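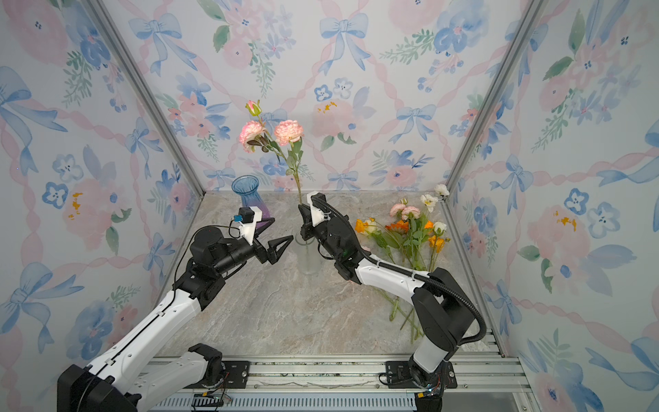

Flowers and vases on the marble-pattern top, bow wallpaper behind.

Larkel flowers-and-vases set – README

What this is
Notes and files for the flower arranging part of Larkel. Small vases, flowers, a patterned backdrop on three sides. 612 clips in this release, 19 held back for checking. If you only want the short version read "Layout" and "Known problems" and skip the rest.

Layout
clips/ – one folder per arrangement
notes/ – plain text, one per folder, same name
lists/ – train.txt and check.txt
extras/ – wallpaper repeat and tabletop pattern, for anyone who wants to rebuild the set

Folder names are flower_vase_number. No spaces. A few of the early ones have capitals, will fix.

The arrangements
Stems go in one at a time. Most arrangements end when every stem is in a vase, the rest end when the time limit runs out. The note file says which. Notes also give the starting spot of each vase, left / middle / right, as seen from the front edge.

3 kinds of arrangement:
single – one stem, one vase
pair – two stems, same vase
spread – stems split between vases

"Spread" is the smallest group and the hardest. Short stems tip out of a wide neck, so trim list is in notes/stems.txt. Please dont mix your own stems in without adding them there.

Backdrop
Pale watercolor-style paper, same on back, left and right. Pink peony-type blossoms, light blue flowers with dark centers, green sprigs, blue bows with long tails, wavy pink ribbon making diamonds across the lot. Picked by Davoud Bahrami out of a Broma sample book. We wanted flowers behind flowers. Plain paper made it too easy to find the petals.

The paper came from the Arnport shop. One roll did all three sides with some left over. Pattern match at the corners isn't perfect – the aluminum posts cover the worst of it.

Tabletop
Gray-beige marble pattern, grey and cream veins with a bit of tan. Wipe between sessions. Pollen and leaf bits show up in the close clips if you don't.

Known problems
– Blue petals against the blue flowers on the paper. Labels are worst here, check by eye.
– Vase labels in the "pair" group were swapped in the first upload. Fixed in April. If your copy is older than that, download again.
– Notes for some singles say "rose" where they shoud say "peony". Search and replace is not safe, there are real roses too.
– Clips are cut at 800 frames. Slow arrangements lose the end.

Not in here
The Shojaei bouquets (wrapped, with ribbon) are a separate set with their own README. Don't merge the lists, the folder numbers overlap.

Using it
Fine for research and teaching. Say Larkel somewhere. For anything else ask Davoud first.

To do
rename the capitals
second wallpaper, stripes probably
more spread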